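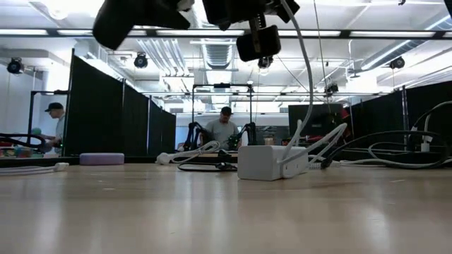
Readers of the first printing asked whether a coiled cable can stay coiled while it is in use. Gellix cords should be let out fully before any load goes on.

3.2 Sorting cords at the power strip

1. Switch off the Cemano strip at the wall.
2. Lay every cord flat on the tabletop and work loose any loops - do not pull on the plugs.
3. Keep white and black cables apart.
4. Plug in one cord at a time.

Note: Leave 63 mm free on each side of the strip.

CAUTION: Total load must not exceed 1,200 W. Never plug one strip into another.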